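Search datasets, keywords, contributors Go

# Adthorpe Tabletop Kitchen Collection: Data Card

4 Nov 2024
By Mirela Evangelista, Collections Documentation

## Summary

The Adthorpe Tabletop Kitchen Collection is a set of overhead photographs of toy and household kitchen items arranged on a plain white table. It contains 948 photographs and 3,704 object records. The collection was assembled for the study of how everyday kitchen items are named, grouped, and put away, and it is intended for use by researchers in language, early education, and household design.

This card describes the contents of the collection, the terms used in the object records, and the known limits of the material. It replaces the short description distributed with the first release.

## Contents of the release

- `photos/` holds the photographs, sorted by arrangement.
- `records/objects.csv` holds one row for each object record.
- `records/arrangements.csv` holds one row for each arrangement of the table.
- `terms.md` holds the list of approved object names.
- `CHANGES.md` holds corrections made after the first release.

There are 594 arrangements. Some were photographed once and others several times, with items moved between photographs. Photographs that belong to the same arrangement share an arrangement number and should be kept together when the collection is divided for analysis.

## The items

The items fall into four groups: cookware, tableware, food and condiments, and small appliances. Toy items and full-size items are mixed on purpose. A toy strawberry may lie beside a plate, and a toy appliance may stand on the same table as a colander. The `toy` column records which items are toys where this is known. The value `unclear` is permitted and should not be treated as missing data.

The approved list contains 70 object names. Names were chosen by Pichit Wiriya and Janaína Barbosa, who reviewed the words used by contributors and settled on one common American term for each item. "Colander" is used for any perforated bowl or basket meant for draining, whatever its shape, and "strainer" is reserved for fine mesh. "Toaster oven" is used for any small oven with a front door, and "toaster" only for the upright kind with slots.
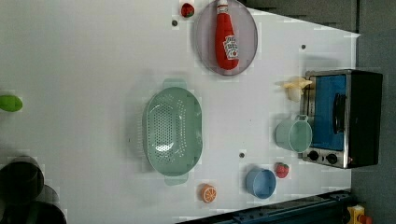 Condiment containers are recorded by form first and content second. A squeeze bottle of ketchup is entered as `bottle, squeeze`, with `ketchup` in the content column. Contributors should enter the content only when the label or the artwork on the container makes it plain. Color alone is not sufficient, as red bottles may hold several different sauces.

Dark pots and containers present a particular difficulty. From directly overhead, a deep pot, a canister, and a storage jar can look much the same, especially when the item extends past the edge of the photograph. Such items are entered as `pot or container`, and the more specific term is added only when a handle, lid, or spout can be seen. The same rule applies to rounded green items at the edge of the table, which are entered as `green item, rounded` unless the shape is complete enough to name.

## Position and contact

Each object record includes a position on the table (left, center, right, combined with top, middle, or bottom) and a contact field. The contact field takes one of four values:

- `on table`
- `on object`
- `in object`
- `unclear`

A bottle lying across a plate is `on object`, including when the cap reaches past the rim. An item that merely stands next to another is `on table`. Orientation is recorded for long items only. For a colander or tray with handles at both ends, orientation is taken from the line between the handles.

Marks and fittings that belong to the table itself, such as screw holes, are not entered as objects. In the first release a number of screw holes had been entered as `small item, dark`. These rows were removed by Irfan Cheema in October, and the affected record numbers are listed in `CHANGES.md`. The numbers have not been reused.

## Color terms

Color is entered in plain words. Two words may be joined where one does not suffice, as in `gray-lavender` or `sage-green`. Translucent items take the color they show against the white table. Users who require measured color values should derive them from the photographs.

## Known limits

The collection shows items from above and is poorly suited to questions about height or depth. Condition, weight, and cleanliness are not recorded. Materials are recorded only in part. The approved names reflect American household usage and should be reviewed before the records are translated.

## Access and corrections

The collection is available on request to Adthorpe. Requests should state the purpose of use and the name of the responsible person. Corrections should be sent to Lachlan Ruawai with the record number, the present entry, and the proposed entry. A proposed new object name must be accompanied by at least one photograph number in which the item is shown complete.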